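Notes for the evening talk, thirty minutes including questions. Print large. Water on the left.

## Why your kitchen table is never clear

**Opening.** Wait for the chairs to stop scraping. Then:

"I moved house with 28 boxes. One was marked DESK and one was marked KITCHEN. Both were unpacked on to the same table, and I've been eating next to a stapler ever since."

Pause. If they don't laugh, carry on as if it was a statement of fact.

**The diary.** For the whole of September I wrote down every object put on our table. Total: 1,121. Read it slowly. Someone always asks if that includes forks. It does.

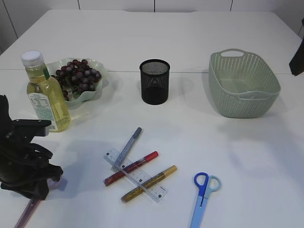

*Slide 2. Cooking oil and writing tools, sharing.*

Go straight to the three laws:

- A flat surface at waist height attracts post.
- Post attracts pens, so that somebody can deal with the post.
- The post is not dealt with.

Mention the Cordier letter rack here. Bought to solve the problem, lived on the table, became part of it. (Skip if the Brarkley group are in, they heard it last time and one of them owns two.)

**Clearing day.** Describe the grand clear-out. Bin bags, radio on, a feeling of moral improvement. Ask for hands up: who has done this in the past month? Who did it because visitors were coming? Leave the second lot of hands up a bit longer than is comfortable.

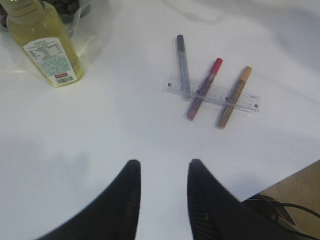
*Slide 3. White tabletop. Enjoy it.*

Our own record for a clear table is 50 minutes. It ended with a catalogue from Nundine, who sell storage.

**What goes back first.** Food always wins. You can't argue with something that was "only put down for a second" while the fridge was being opened. Fruit is the worst offender as it looks deliberate. A hammer on the table is clutter and a bowl of grapes is a still life. 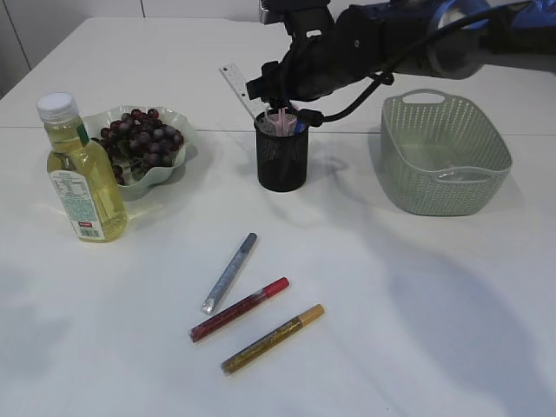 *Slide 4. Grapes, with oil.*

Tell the Zornix story if time allows: drawer dividers, eleven compartments, all of them now full of string. Don't do the voice.

**The practical bit.** They were promised one.

1. Give the pens a home within arm's reach of the table. Any further and they won't go.
2. Open post standing up, by the recycling.
3. Choose one corner you are allowed to lose. Ours is by the window and I no longer look at it.

Slow down for number three, people write it down.
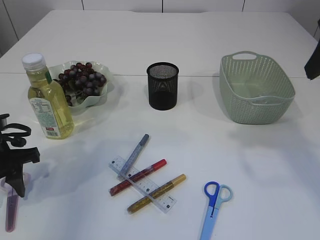

Last changed: September, after the Brarkley run-through

**Slide 5 and close.** Leave the oil and the bowl up on screen during questions. Likely ones:

- *Does a smaller table help?* No, it gets taller.
- *What about children?* Refer them to the total above.
- *Would you recommend the letter rack?* I can let you have ours. It's in the car.

Thank the hall, collect the clicker, check under the lectern for my glasses.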